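Pre-listing walkthrough, Shboul house
Checked by Ashok Pandey, Saturday, July 20, 2024
Seller's contact: Fadi Bitar

Front steps and handrail: OK. Bottom bracket tightened.
Smoke alarms: Hall alarm chirps. Replace the battery before the first showing.
Carbon monoxide alarm: OK. Tested in May.
Electrical panel: Cover on, breakers labeled. 200 amp service.
Kitchen outlets: The one left of the sink does not trip. Electrician needed.
Water heater: Relief valve pipe stops 13 inches above the floor. Extend it.
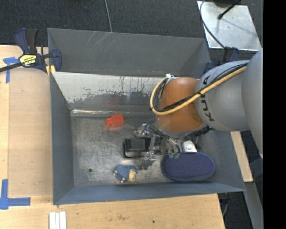

Can the house be shown before the outlet is fixed?
Showings can start once the breaker for that outlet is off and the outlet is covered. Walid Geagea has the panel key.

Basement stairs: Loose tread, fourth from the top. Keep the door locked until repaired.
Deck: Boards sound. Railing moves at the north corner, needs two bolts.
Garage door: Reverses on contact. OK.
Attic hatch: Not opened, ladder missing. Recheck.
Lockbox: On side gate. Change the code after the open house.

Agents need to give the seller 48 hours' notice for the recheck. Send repair receipts to Henryk Wasilewska.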